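Fondwood through to the cup semi-finals

Fondwood came from behind to beat Nakon 3-2 after extra time and take their place in the last four of the county cup.

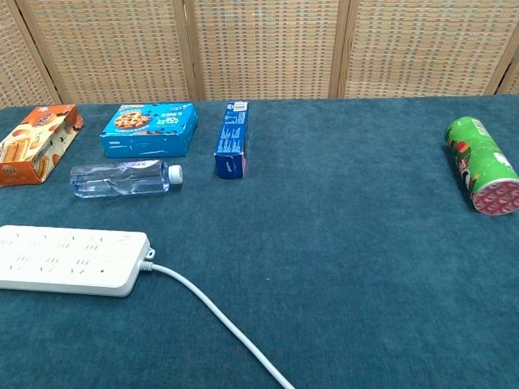
How the tie went

Nakon led at the break from a corner and doubled their advantage early in the second half. Fondwood pulled one back from the penalty spot, then equalised with a header in the closing stages. The winner came in the first period of extra time, a low shot from the edge of the area that took a deflection on its way in. Nakon hit the bar late on but could not force penalties. The gate was 200, our best of the season.

Semi-final and tickets

We go to Maleo in March. Kick-off is 3pm and entry is by ticket only. Members can buy at the clubhouse bar before home games. The coach leaves the ground at noon, with seats for members first.

League

The home fixture against Değirmenci has been moved to make room for the semi-final and a new date will go on the club noticeboard. Season tickets remain valid. The reserves play on the top pitch until the drainage work is finished.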